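Speaker notes: Buying hand-held grippers, what to budget besides the gripper
Talk for the October planning session. Slot is after lunch, keep it moving
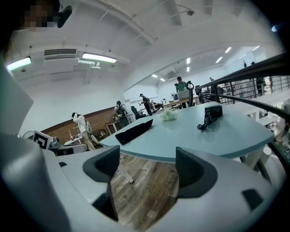 Slide 1. Hand-held gripper near the round table, open work area behind.

Say hi, thank Rochelle for the slot. Leave slide up while people sit down.

Opening point. Last year we budgeted for devices. Just devices. Forgot floor space, tables, charging, spares. Tamsin found the gap when the first invoice from Gradel came in and shipping wasn't on it.

Point at the back of the room in the slide, people on their feet, desks along the wall. Each of them needs somewhere to put things down. Tables are cheap but they go on a different budget line (facilities) and that line closes before ours does. Ask early!

Also the cable on the floor. Cable covers, put them in the order. Small money, gets cut every time.

Slide 2. The quotes
Two vendors, Gradel and Esasero. Don't read the whole table out.
Gradel: 1362 per unit, fingers included, no spare pads
Esasero: 1000 per unit, fingers extra, pads extra, case extra
Once Lyle Castellanos added the extras the gap was mostly gone. Pause here, somebody will ask about leasing. Answer: Esasero leases, Gradel doesnt, we did not like the return terms.

Slide 3. Spares
Finger pads wear out first. Then straps. Budget 2 sets of pads per unit for year one, 3 if you run two shifts. Cletus has the wear log, send people to him, do not try to explain the log from the stage.

Slide 4. Timing
Lead time was longer than quoted, both vendors. Order before you hire. We did it the other way and had people trained up with nothing to hold.
Delacroix is the freight company, they won't deliver upstairs unless you tick the box on the form. Tick the box.

Slide 5. What I'd ask for next time
- one line for devices, one for everything the devices touch
- repair money held back, not spent by spring
- software seats (Stomico) priced for the full year, we bought half and paid more for teh rest
- a named person who signs for deliveries. Ours is Lyle Crenshaw, the other Lyle, say so or it gets confusing

If short on time skip 4, go strait to 5.

Questions. Likely ones: why not build our own (parts list is in the handout, labor isn't), who approves over the limit (Rochelle), can other teams borrow units (yes, through Tamsin, with the case).

Handouts by the door. Clicker goes back to the front desk.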